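Hullamus Tracker 2.3 - Set-up Guide
Section 4: Wrist marker registration and task segmentation

4.1 Before you start

This section covers registration of the wrist markers and the labelling of a two-handed task in the Hullamus timeline. The bench calibration in Section 3 must be complete. If the status line still reads NO TABLE PLANE, go back and finish it.

The steps below use the cable bundling task (task file bundle_coil). The same settings apply to other tasks with small, flexible objects, apart from the contact thresholds in 4.3.

4.2 Registering the wrist markers

1. Open Zindinard and load the profile for the head camera.
2. Put on both cuffs and fasten them over the sleeve. Each cuff must sit firmly enough that its plates do not turn when the wrist turns.
3. Select Markers > Register > Left. Hold the left wrist still until the counter reaches 200 accepted detections.
4. Repeat for the right wrist.
5. Pick up a coil in both hands and hold it over the table with the markers towards the camera. Check that the overlay draws an axis on each wrist.
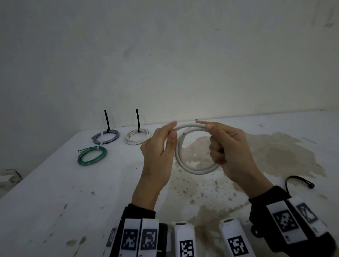
Zoila Cuervo asks whether step 5 can be done with empty hands, as the axes seem to come up just as well. They do, but the solver also stores the grip posture at this point and uses it as the starting guess for the fingers. With empty hands the first few seconds of each recording tend to show the thumb on the wrong side of the object.

6. Press Accept. The profile is written to the session folder and is read again at each start.

Note: A marker at the border of the view is dropped if any corner is missing. The wrist pose is kept as long as one other marker on the same cuff is complete.

Caution: Do not swap plates between cuffs after registration. The software does not detect the change and will report a valid but wrong pose.

4.3 Segmenting the task

1. Load the recording in Liveck and choose the bundle_coil template.
2. Set Contact window to 20 frames. Lower values split one pinch into several.
3. Set Thin object mode to On. Without it, the tie is merged with the nearest finger.
4. Run Segment. The timeline should show four phases: reach, hold, thread, pull.
5. Step through the boundary between thread and pull. Place it on the first frame in which the tail is gripped on the far side of the head.

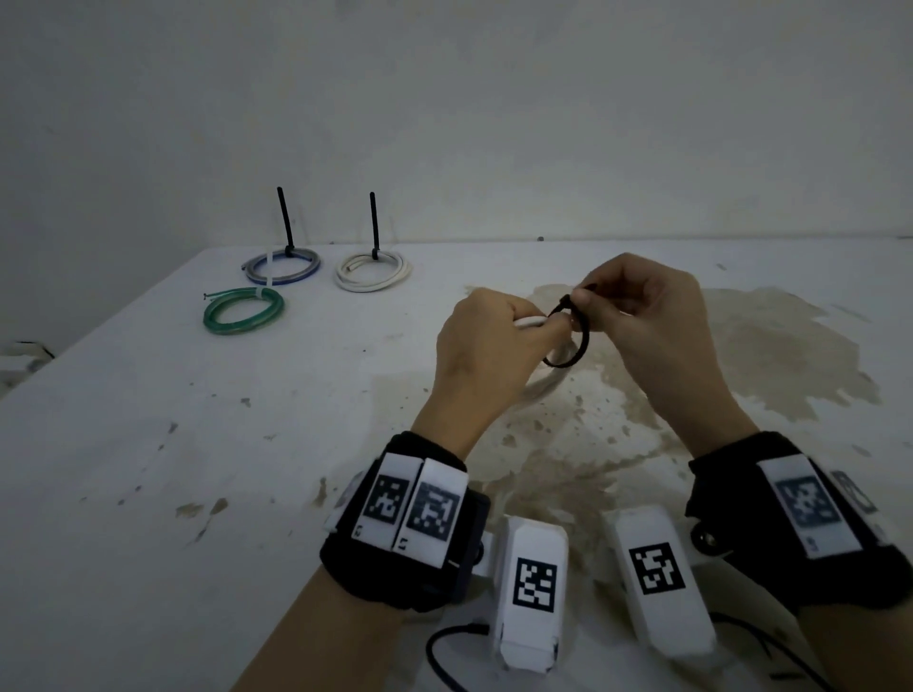 Page last changed: Jun 6, 2023 (A. Fleury)

6. Where the head of the tie is hidden by the fingers, set the boundary by hand and tick Occluded. Ticked boundaries are left out of the timing report.
7. Save, then export to Laur.

Note: White cable against a white table gives weak edges. If the object mask leaks into the table, raise Edge gain to 32 and run Segment again - the hand masks are not affected.

4.4 Error codes

E-356: Wrist pose jumped between frames. Usually a loose cuff. Tighten it and repeat 4.2 from step 3.
E-357: Left and right profiles are the same. Register the right wrist again.
W-12: Template phase missing. The export will run, but Laur marks the recording as incomplete.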